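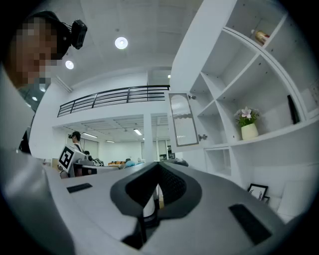 What's the best way to clean white built-in shelves without leaving streaks?

Use a barely damp microfiber cloth with one drop of dish soap, wipe each compartment from the back to the front, and go over it right away with a dry cloth. Change the water as soon as it looks gray.

Posted 11/11/18 in Home & Storage
Viewed 215 times

More from the thread: I've got a whole wall of open white cubbies plus a matching cabinet with a ribbed frosted glass door, and the streaks are driving me up the wall! The flat parts come out fine now, thank you, but the ribs in the glass hold on to every bit of dust, and the curved compartments have corners my cloth won't reach. I also want to start filling the shelves before December and would love ideas for what goes where.

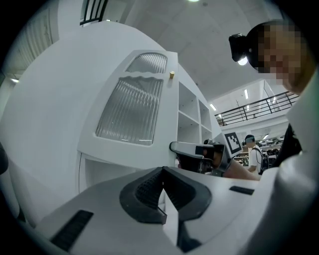
Aarne Lahtinen
Community Helper, Storage & Shelving
201 replies

Oh, I love this kind of cabinet! Ribbed glass is so forgiving once you get the hang of it. Take a soft paintbrush, the kind you'd use for trim, and run it dry down the grooves from top to bottom. Then a damp cloth in the same direction as the ribs, never across, or you just pack the dust into the edges. Finish with a dry cloth. If your door has a wavy border like the one I'm looking at, go along the scallops with a cotton swab. It takes a minute and makes such a difference.

For a little brass-colored knob, plain water and a soft cloth, please. Polish creeps onto the white paint and leaves a yellow ring (ask me how I know).

Curved corners: wrap the cloth around the handle of a wooden spoon. Works great!

As for filling them, start with the lowest row and put the heavy things there, books and boxes, then live with it for a week. Bare white shelves look so good that it's tempting to leave every other one open, and I'd say go ahead and do it. I keep mine in Vostby baskets on the bottom and nothing but a few bowls on top.

Elsa Honkanen
Member

Seconding the paintbrush!! I did my hall cabinet last night after reading this and it looks brand new. I used a 2 inch one, a bit wide for the small upper pane, so go narrower if you have one.

Rautiainen sells shelf liner by the roll if you're worried about scuffs. I cut mine a hair short so it doesn't curl at the front.

ded_shelf8

vinegar and water. done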